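The Arm in the Laundry

Lorraine Hollis started with a wardrobe motor and a broken desk lamp. The desk lamp is still bolted to the wall of the shared workshop in Cekbridge, where it holds up a roll of masking tape. The motor has gone into a drawer. What replaced them is a pair of robot arms clamped to a steel frame beside the sink, in a room that used to be the building's laundry.

The workshop is run by its members out of a former linen service on Ngata Street. There are two rooms at the front for timber and metal and one at the back with a concrete floor, a drain and a deep trough. Most people avoid the back room in winter. Hollis asked for it because it was the only space with a free wall and enough depth to let an arm swing without hitting someone's bandsaw.

She is a retired instrument fitter and spent most of her working life on gauges and control valves. She had never built a robot. She had, though, spent a long time making small things move by exact amounts, and she thought the rest could be learned from drawings.

The project is called Itach. The name came from a misread label on a box of bearings and was never changed. Its aim is to sort and handle small household goods that have been dropped off for repair or recycling: phones, remote controls, shavers, the odd set of bathroom scales. Much of what arrives is dirty or still in some kind of wrapping. People hand over phones in freezer bags, in cling film, in the sleeve they were sold in. Someone has to pick each one up, turn it over, look for a maker's mark and put it in the right tub.

"It's dull work and you get careless," Hollis says. "I wanted to see how much of it a cheap machine could do before I had to step in."

The arms came first. She bought the plans from a small outfit called Daltach, which sells drawings and a parts list but no parts. The joints are printed, the long members are cut from aluminium channel, and the motors are the kind sold for model gliders, only larger. Each arm took most of a winter. The first was put together with the elbow reversed and had to be stripped back to the shoulder. She kept the mistake in her notebook with a sketch and a single word beside it, which she declined to read out.

Total spending on both arms, not counting the frame, came to $275 more than she had planned. Nearly all of the overrun was in motors. Two burned out during early testing when a finger caught on the edge of the trough and the controller kept pushing. She has since put a current limit on every joint, and if you lean on an arm now it gives way and sits there until it's reset.

The fingers have taken longer than anything else. A gripper of this type has two, which close toward each other like a pair of tongs. The parts list called for a curved finger with a rubber pad, and that worked well on tennis balls and badly on almost everything in the tubs. Phones were the worst. A phone lying flat offers only its edge to hold, and the curved fingers rode up over the glass and let go.

Hollis went through 43 versions. She knows the number because each is marked on the back with a paint pen and they are kept on a length of wire by the door. The early ones are bulky. By the middle of the wire they have become flat, and after that the changes are hard to see without a ruler: a little more angle at the tip, a slot down the middle to save material and let the plastic flex. The current pair is black, because the black filament was on special, and is already marked from use.

The slot was borrowed from a fly swatter. Solid fingers were stiff enough that any error in height was passed straight into the object, or into the tabletop. With the slot cut through, the tip bends slightly before anything else does. It also prints in less time, and if one snaps she can fit a new one with a single screw.

A small camera sits at the wrist and looks down past the fingertips. Hollis resisted it for months. Her first plan was to use a camera on a post above the bench, which gave a tidy view of the whole work area until the arm moved in, at which point it showed mostly arm. Moving the camera to the wrist fixed that and brought other troubles. The cable had to be routed through every joint. The picture swings about as the arm travels. And the fingers are always there in the lower part of it, so the software had to be taught to leave them out of its reckoning.

Wrapping is the part she talks about most. Clear plastic is hard on a camera. It throws back the overhead light in bright patches that move whenever the wrist moves, and the software had a habit of deciding that each patch was an object in its own right. On a bad run, the arm would close on nothing, lift, travel to the tub and open again with great care. Changing the light helped. She took down the fluorescent tube and hung a bedsheet in front of two ordinary lamps.

Shiny surfaces cause the same trouble. So does a dark screen, which is close to a mirror and will show the camera the shape of whatever is hanging over it. For some weeks the software marked the reflection of the arm as a fault in the glass. Hollis now has it find the body of the phone first, by its border, and ignore what's inside until the outline is settled. White phones are easier than black ones on most surfaces. A silver one on bare aluminium still beats it.

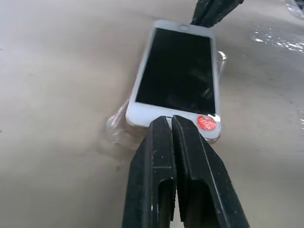

Fingertips at the bottom edge of a white phone, as the wrist camera sees it. The red sticker is on the lower bezel and the clear film is bunched at the left.

Stickers turned out to be useful. A coloured dot on the face of a phone gives the camera something that doesn't change with the light, and it tells the software which end is which. Hollis buys them in sheets from the newsagent. She would prefer to do without them, as someone has to put them on, but they make practice runs much easier to compare.

She does the teaching by hand. A pair of lighter arms, made from the same drawings without the heavy motors, is mounted on a bench across from the working pair. She moves those and the working arms copy her. Each session is recorded and the recordings are used to train the controller. It's slow, and it's hard on the shoulders. She does it sitting on a bar stool with the footrest raised and stops when her hands get clumsy, because the controller will learn clumsiness as readily as anything else.

Using both arms on one phone was a late addition. With a single gripper, a phone tended to pivot away the moment it was touched at one end. A second arm at the opposite end can steady it. Timing the two is harder than she expected. If they push together too soon, the phone skids, and if one is late, the other has already moved it. She practised the motion at home with two butter knives and a bar of soap.

The other members have mixed feelings about the back room. The arms are noisy in a thin, whining way that carries through the wall, and the frame takes up the spot where people used to rinse paint brushes. An agreement was reached: the trough stays clear on weekends and Hollis keeps the floor swept. In return she has printed replacement knobs for the bandsaw and a new foot for the drill press.

A first open evening is set down for September. She intends to run one tub of mixed goods through from start to finish with the emergency stop in her hand. There are 3 jobs on the whiteboard before then. The wrist cable on the left arm has to be replaced with something that bends more willingly. The tubs need lids. The third entry says only "film", underlined, and she has been working on it since summer.

The difficulty there is that a wrapped phone isn't one shape. The film moves when the fingers come near it, and it can slip between the fingertip and the phone so that the grip closes on plastic alone. She has tried a strip of bicycle tube on the tips, which grabs the film too well and drags it. She has tried roughing them with sandpaper. Version 44 is on the print bed, with a fine ridge across the inside face, and she expects to have it off and fitted before the workshop closes for the night.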